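Plaretti Cinema Access Project
Progress report to the Fluker Fund
Reporting period ending 8/30/20

Summary

The project was set up to help small independent movie theaters sell online rentals through their own websites, with part of each rental going to the theater. Four theaters signed on when the grant began. All four are still in the project. Two now have working rental pages, one is testing, and one has not started for reasons given below.

Rentals to date stand at 2857. This is lower than the target in the application, which assumed that all four pages would be open by April.

Rental pages

The Hernero went first. Its page opened with 42 titles, mostly documentaries and foreign-language features from distributors the theater already booked with. Renters pay by card and have a set viewing window once they press play. The first version did not show the length of that window until after payment, and the theater received complaints. The window is now shown next to the price.

The Lysenko opened its page second, with a smaller list. It chose to add a recorded introduction to each film. These take staff time, but the theater wants to keep them. We have asked for a simple count of how many renters play the introduction so that the other theaters can decide whether to do the same.

The third theater has a test page that staff can log in to. Captions are missing on several titles and we will not open the page to the public until the distributor sends the files again. The fourth theater is in a lease negotiation and has asked us to wait.

Distributor agreements

Most of the work in this period went into contracts. Each distributor uses its own split, and two of them changed their terms after we had sent drafts to the theaters. We now keep one table with the split, the rental window and the reporting date for each distributor, and theaters can look at it at any time. Larger studios have not answered our letters. We don't expect them to, and the rest of the plan does not depend on them.

Payments to theaters were late once, when a distributor's statement arrived with the wrong territory code. The amounts were corrected and paid in the next cycle.

Audience survey

A short survey goes out with each rental receipt. The response rate is low, so the results should be read with care. Most people who answered said they had been to the theater in person before renting. Several asked for gift rentals. Price came up less often than we expected. The most common complaint was about moving the film from a laptop to a television.

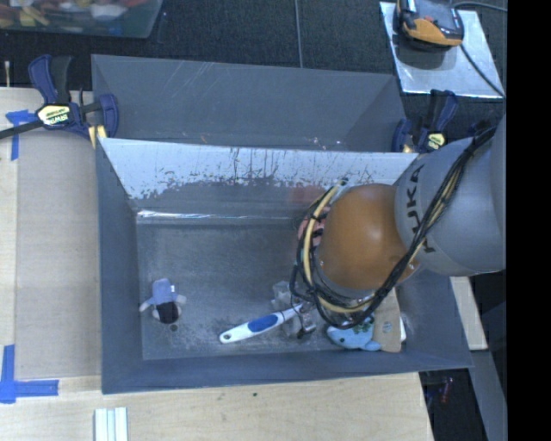 KUKA robot arm reaching into a gray bin.

Budget

Spending is under budget on travel and over budget on legal review. We ask the Fund to approve moving the unused travel money to the legal line. No change to the total is requested. Hosting costs are as planned, and the invoice for the next period has been received but not paid.

Next period

Open the third theater's page once captions are in place.
Add gift rentals at the Hernero, then at the Lysenko if there are no problems with refunds.
Write a one-page guide to watching on a television, with a printed version for the box office.
Get a decision from the fourth theater. If it withdraws, we will propose a replacement in writing before spending its share.

The rental table by title and the full survey answers are attached separately.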